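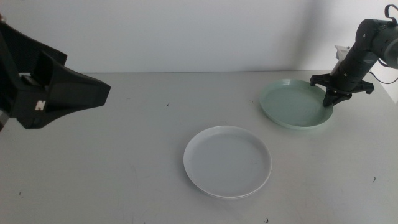

June, 6 a.m.

Slept badly and got up to finish the plate inventory before the kettle had properly woken me. The light grey table is the best surface in the flat for this, being flat, plain and the right height for my back. White plate first, mint-green one after.

The white one is the everyday shape: round, shallow rim raised a little, flat inside. There are a few small dark specks on the inner surface. I have three theories. Iron in the clay coming up through the glaze, which is a fault of manufacture and can't be removed. Metal transfer from cutlery, which can. Or ordinary dirt, which would be embarrassing. The test is a paste of bicarbonate of soda and water, left on for a few minutes and rubbed with a soft cloth in one direction. If a speck catches a fingernail it is probably in the glaze or under it. I will do this after breakfast.

The green one has faint concentric ridges inside. I like it more as an object and less as a plate. Sauce sits in ridges, and a knife makes a noise on them that I can feel in my teeth. It also needs a brush where the white one would be content with a sponge. Montserrat Herrero gave me hers of the same sort when she moved and said she had never once regretted the space it left.

The problem is the cupboard. The clear height between the two lower shelves takes a stack of 9 plates if they are all one pattern, and fewer when they are mixed, as the rims don't nest. A ridged plate under a flat one rocks slightly. Put the flat one underneath and the rocking is less, but then the foot of the upper plate rubs on the face of the lower, and that is where the grey marks come from in the first place. Felt discs between them would solve it and use up more of the height. I have been going round this for most of a week.

Noon

Bicarbonate done. Result mixed. Two of the specks lightened and I would say they were metal. The others did not change and do catch the nail, so I am treating them as part of the plate. I don't think they matter. A speck that is sealed under glaze is harmless, and one that is open to the surface is only a place to scrub harder.

Walid Akl rang about the Plomau catalogue. He wants to order a full dinner service and has got as far as page two. I told him to ignore the photographs and look for three numbers: overall diameter, height at the rim, and diameter of the foot. Most listings give the first and leave out the rest. With only the diameter you can't tell whether the thing will stack, whether it will stand in a dish rack, or whether the lower arm of the dishwasher will hit it. He said he had been choosing by colour. He read me the item number, 2249, as if I might know it by heart. I looked it up later. Diameter given, height not given.

He asked whether matt or gloss. Matt shows cutlery marks sooner. Gloss hides them but shows every scratch under a low lamp. I said gloss for daily use and he said he would go with matt, so that was a useful conversation.

Evening

Took everything out of the lower cupboard and washed the shelf. The lining paper had stuck at the back corner and came up in strips. Warm water with a drop of washing-up liquid loosened the rest, and a plastic scraper took off the glue. Left the door open to dry.

New arrangement, to be tried until the end of the month:

Lower shelf, left: white plates in one stack, no felt.
Lower shelf, right: green plates in their own stack, felt between each.
Upper shelf: bowls, and the Prieto serving dish that fits nowhere else.

The two stacks side by side leave a gap of roughly a thumb's width in the middle – enough to get a hand in, provided I take the left stack first. The door closes. The hinge still drops a little at the end of its travel and wants a quarter turn on the upper screw, but the screwdriver is at Walid's.

Supper was an omelette, on the white plate. Washed it by hand and put it back on its stack. Must ask Montserrat where she bought her felt.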